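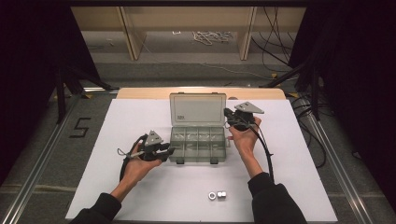

Figure 1. Hand-held grippers at a small-parts station, with two hex nuts and a divided organizer box.

Unit 3: Costing a hand-held gripper station
Instructor: Yaa Asante

Last unit covered the arm itself. Today we cost the equipment used to record people doing the task. Students often budget for the grippers and stop there, so the first draft comes in low.

Split your budget into two sheets. The capital sheet holds anything you expect to keep past the first project: grippers, rails, stands, table, shelving. The consumables sheet holds work pieces, tape, spare cables and containers. Our allowance for the capital sheet is $4000 per station. Shipping from Lindthorpe goes on the capital sheet as well. 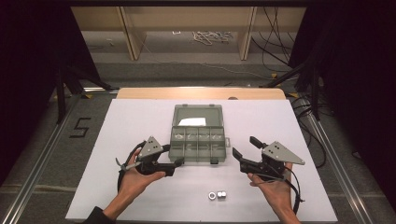 Work pieces are cheap, but they still need a line of their own. Price them by the task and allow for loss. For a sorting task like this one, that means the hex nuts plus the organizer box, and you should quote for spare boxes at the same time. Hinges and latches wear, and a replacement from another maker may have a different cell layout. Dinesh Sisodia's group ordered 36 boxes in one lot for this reason.

Cables go under consumables too. Measure the run from each gripper to the recorder with the operator's arms at full reach, then add slack. Floor tape for station numbers is a small cost and is usually left out.

For next class: draft both sheets for a station of your choice. Get quotes from Jindberg and one other supplier, and note the lead time beside each price. Reading: course pack, page 44.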